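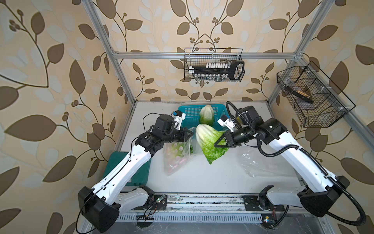
Der Verein Wohnkultur Emidham sucht Teilnehmerinnen und Teilnehmer für eine Befragung zu Tapeten in Mietwohnungen. Gefragt sind Menschen, die in den letzten Jahren selbst tapeziert haben, tapezieren ließen oder mit einer Tapete leben, die sie sich nicht ausgesucht haben. Uns interessieren vor allem gemusterte Wände. Große braune und hellgraue Blätter auf beigem Grund, dazu dunkle, geschwungene Ranken mit kleinen Beeren: Solche Muster werden geliebt oder überstrichen, und wir möchten wissen, wovon das abhängt. Raufaser und einfarbige Vliestapeten sind ebenfalls willkommen, sofern Sie etwas dazu zu erzählen haben.

Worum es geht

Die Befragung gehört zum Projekt Fundau, das die Geschichte der Innenräume in Emidham und den umliegenden Gemeinden festhält. Bisher haben wir Musterbücher, Rechnungen und Tapetenreste gesammelt, die bei Renovierungen unter jüngeren Schichten zum Vorschein kamen. Das Archiv umfasst zurzeit 899 Stücke. Zu den meisten wissen wir, wann sie ungefähr hergestellt wurden, aber fast nichts darüber, wer mit ihnen gewohnt hat und warum sie ausgesucht wurden. Diese Lücke wollen wir mit Gesprächen füllen.

Wen wir suchen

Wir suchen 31 Personen ab 18 Jahren, die zur Miete wohnen oder früher längere Zeit zur Miete gewohnt haben. Fachkenntnisse sind nicht nötig. Besonders freuen wir uns über Meldungen von

Menschen, die in derselben Wohnung mehrmals neu tapeziert haben
Familien, in denen über ein Muster gestritten wurde
Mieterinnen und Mietern, die beim Auszug eine Tapete entfernen mussten
ehemaligen Beschäftigten aus Malerbetrieben und Tapetengeschäften

Wer beruflich für einen Tapetenhersteller arbeitet, kann an dieser Runde leider nicht teilnehmen.

Ablauf

Am Anfang steht ein Telefonat, in dem wir klären, ob Ihre Wohngeschichte zum Projekt passt. Danach vereinbaren wir ein Gespräch von 90 Minuten. Es findet bei Ihnen zu Hause oder in unseren Räumen im Haus Sosholm statt, Zimmer 202. Der Aufzug ist in Betrieb, das Zimmer ist stufenlos erreichbar. Auf Wunsch kann eine Begleitperson dabei sein.

Das Gespräch führt Tharushi Weerasinghe, die das Projekt leitet. Sie stellt Fragen zu vier Themen: Auswahl und Kauf, Anbringen, Alltag mit der Tapete, Entfernen oder Überstreichen. Der Ton wird aufgezeichnet und anschließend abgeschrieben. Sie erhalten die Abschrift zur Durchsicht und können Stellen streichen lassen, bevor sie ins Archiv kommt.

Wenn Sie alte Fotos haben, auf denen die Wände zu erkennen sind, bringen Sie sie bitte mit. Wir scannen sie vor Ort und geben sie sofort zurück. Auch Reste und angebrochene Rollen nehmen wir gern an. Bitte lösen Sie für uns keine Tapete von der Wand, schon gar nicht in einer gemieteten Wohnung.

Aufwandsentschädigung

Für das Gespräch zahlen wir 40 Euro. Fahrtkosten mit Bus und Bahn innerhalb des Landkreises werden gegen Vorlage der Fahrkarte erstattet. Die Auszahlung erfolgt per Überweisung innerhalb von vier Wochen.

Datenschutz

Namen und Adressen werden getrennt von den Aufnahmen aufbewahrt. In Veröffentlichungen verwenden wir nur das Alter in Zehnjahresschritten und den Ortsteil. Ihre Einwilligung können Sie jederzeit ohne Angabe von Gründen widerrufen, die Aufnahme wird dann gelöscht. Die Abschriften verwahrt die Sammlung Khondokar, mit der wir seit dem Beginn des Projekts zusammenarbeiten. Einsicht gibt es dort nur nach Anmeldung.

Anmeldung

Melden Sie sich bitte schriftlich oder telefonisch bei Rafail Gavalas im Projektbüro, Haus Sosholm, Emidham. Das Telefon ist donnerstags von 14 bis 18 Uhr besetzt, zu anderen Zeiten läuft der Anrufbeantworter. Nennen Sie uns bitte Ihren Namen, eine Rückrufnummer und in zwei oder drei Sätzen, um welche Tapete und welche Wohnung es geht. Anmeldungen nehmen wir bis Ende Dezember entgegen. Die Gespräche können auf Deutsch, Englisch oder Griechisch geführt werden, für andere Sprachen fragen Sie bitte nach.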